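14 August 2024
Workshop notebook, lamp bench

Started the morning with the pendant returned by the Trusdale shop. The complaint was flicker at low level. I put it on the bench dimmer and could see the same thing in the lower part of the range, then it is steady. Changed the driver for the Flinent one and the flicker is gone down to the lowest setting. I keep the old driver in the drawer with a label, please do not throw it away, I want to open it when there is time.

Shade samples from Brania came also. Fabric is good, but the ring does not sit flat on two of them. Khang La says we can bend them by hand. I tried with one and it is better, not perfect. I will write to Brania and ask if the next lot can be checked before packing.

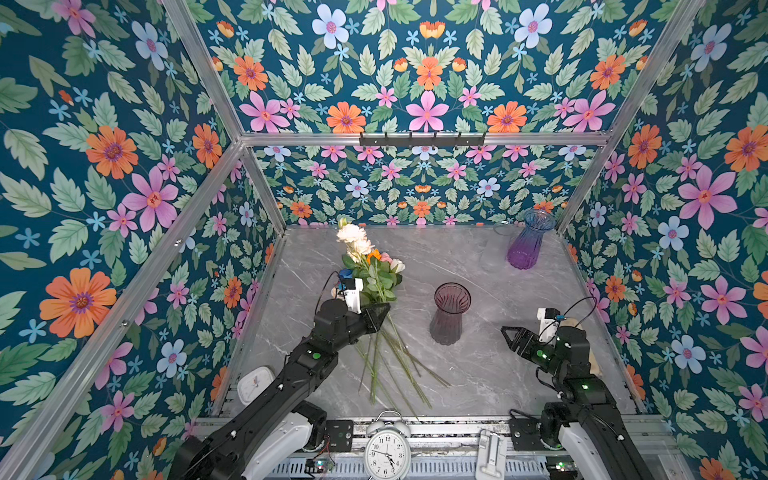

Booth with the flower paper and the hook rack on the crossbar.

After lunch, wall lights for the Shabalala order. The customer asked for 2000 lumens from each pair and I measured 778 from one single fitting with the opal glass on, so the pair is too low. With clear glass it should be more, but then you see the lamp directly and I do not like this in a hallway. Khang prefers a stronger lamp and to keep the opal. The holder is marked 60 W maximum, so there is room, but I want to check the heat at the top of the glass first.

Cable for the same order: I cut all the pieces at 50 cm, and later I read in the drawing that this is measured from the ceiling plate and not from the hook. My mistake. The short pieces can go to table lamps.

To do:
Heat test with opal glass, two hours, door closed
Write to Brania about rings
Cut new cable for Shabalala
Ask Trusdale which dimmer they have on the wall
Order heat sleeve, the small size is finished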